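From: Cadi Penry
To: kit-and-laundry list
Subject: Re: [kit-list] red shirts, the bleeding problem, and what goes in which bag

Quick reply as I have to be out the door by 4. Will try to hit everything.

> Cadi, we have the whole lot back from the tournament and I need
> to know how you want it sorted before I start. Last February it
> all went in one pile and we ended up with pink trim on half the
> away shirts. Questions:
>
> 1. Do the red and white ones wash with the plain reds, or alone?
> 2. What are we doing with the old Gough shirts? Some of them the
> numbers are peeling so bad you can't tell a 3 from an 8.
> 3. Is it fold or roll? My sister-in-law says roll. The sheet in
> the closet says fold.
> 4. Do the little kids' sets still get bagged by size or is it by
> team now?
>
> Also the Ernar bags are splitting at the handle, the cheap ones.
> Do we have money for more?

OK in order.

1. Alone. Please. Cold, inside out, and not with anything plain red that's newer than last season. The plain reds are what bleeds, the two-color ones have mostly given up whatever they had to give. If you have a new plain red in your hand, do it by itself in the sink first and look at the water. Pink water, do it again. I did one of the Trikow ones five times last spring and it was still going, so those I would just keep separate for good. There's a mesh bag with a T on it in marker, they live in there.

No fabric softener on any of it. It does something to the number glue. Someone keeps buying it and putting it on the shelf over the machine and I keep taking it home. I have plenty of fabric softener now thanks.

Dryer on low or hang them. The ribbed parts go wavy on high and then they never sit flat again, you can iron all day.

2. Gough shirts – keep anything where you can still read the number from across the room. That's the test. The rest go in the practice bin. If there's a hole bigger than a dime it's rags. Don't throw out the ones with good collars though, I want two or three for patching.

Peeling numbers: don't pick at them. If it's only a corner, put a piece of baking paper over it, iron on medium, press and hold, don't slide it around. Works maybe half the time. If the whole thing is coming away then peel it all off and it goes in practice. A shirt with half a number looks worse than a shirt with none, and the refs complain.

3. Fold. I know about rolling. Rolling is great for a suitcase. For us it means you can't see the number without unrolling it and then there's nine parents at the table at 8 in the morning unrolling everything. Fold so the number is on top. This is how I do it, written out because the sheet in the closet is missing the bottom part:

Shirt face down, flat, smooth it out from the middle
Sides in to the middle, sleeves back on themselves
Bottom up to the collar, one fold, then flip
Number should be facing you
If its a number that sits low you may need to fold in thirds instead

Before you fold anything, make piles. I can't say this enough. I've tried folding straight out of the basket and you end up shuffling stacks all night. Dump it out, piles first: plain red, red with white, anything striped, socks, mystery. Mystery is always bigger than you think. Last time it had a bath mat in it.
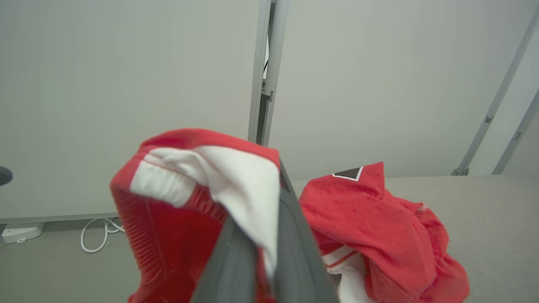 Once the piles are made the folding goes quick, I got through 32 shirts in one evening with the radio on. The slippery velvety ones are the slow ones, they slump over if you stack them high. Keep those stacks short and put them at the top of the bag or they end up sideways anyway.

Check the seams while you're at it. Where the white joins the red is where they go first, run your thumb along it. If you find loose stitching stick a safety pin on it and leave it in the basket by the door, don't fold it in with the good ones. I'll take the basket home and do them all at once.

4. By team now, then by size inside the bag. Changed it over the summer, sorry, I thought I'd sent that round. Smallest on top as the little ones play first. Label goes on the outside of the bag AND a slip of paper inside, the tape falls off in the heat.

Bags: there is money. Not a lot of money. The account was at 1,581 when I looked and that has to cover the field deposit too, so I'd say get one pack and we see. Not the Ernar ones again. Gulosora does a heavier one with a stitched handle, costs a bit more, I've had mine for years for swim stuff and it's fine. If someone has a different favorite say so before tomorrow night, I'll order after that.

Couple of other things while I'm here

– Whoever has the long-sleeve goalie shirt, size medium, please check your car. It's been missing since before the break.
– Socks. I am not matching socks anymore. They are all red. Put them in the sock bag.
– Lost property is back to two boxes, if your kid is missing a water bottle or a hoodie come and look. Whatever's left at the end of the month goes to the thrift store.
– We were quoted about 3,000 for a full new set across all the teams. So no. We're patching. Maybe one team a year if the bake sale does well, younger ones first as theirs are the most washed.

I can do Thurs-ish evenings, well, most evenings after 6 really, if anyone wants to come fold with me. Bring your own tea, the kettle at the hall is disgusting. Can show you the iron thing then too if the baking paper part made no sense.

Oh and the key – it's back on the hook inside the closet, left side, behind the pinnies. Please put it back there and not in your coat.

Have to run, will answer anything else tonight

Cadi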